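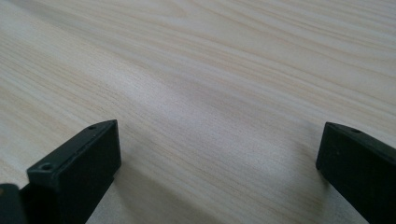

How to place your first order from an overseas beauty shop

I put off ordering skincare from abroad for ages because the shipping pages scared me. Then my favorite toner vanished from every store near me and I had to figure it out! So these are the steps I use now, written for anyone who shops from a couch in the US like I do.

Step 1: Pick one shop and stick with it for the first order. I started with Favico, mostly because the prices show up in dollars at checkout. Bratura has more brands (so many sheet masks), but you pay in the seller's currency, and my card added a fee I didn't spot until the statement came.

Step 2: Fill the cart, then go look at the shipping table before you pay. My first cart came to $74 and I was all set to hit the button – then I saw the cheaper rate started at $100. I added a sunscreen and two cleansing balms I was going to buy next month anyway.

Step 3: Read the ingredient list on the maker's own page. Shop listings get shortened or badly translated. The Namboodiri hair oil I like comes in two versions with nearly the same label, and only one is fragrance free. Guess which one I got first.

Step 4: Check the import rules for the week you're ordering. They change, and a blog post from last year (mine included, eventually) won't help you. Look for a line at checkout that says whether duties are included. If you can't find one, email the shop and wait for the answer.

Step 5: Choose tracked shipping. I use Skevurow for forwarding when a shop won't send to my address, and they'll combine up to 6 parcels into one box. Ask them to leave the inner packaging on anything glass.

Step 6: When the box arrives, open it the same day and check every expiration date. Some makers print the manufacturing date instead, so look for the tiny word next to the numbers. Take photos of any leaks before you wipe them up, and send them in with your order number.

My next order is going in on Thursday, and yes, it's mostly toner.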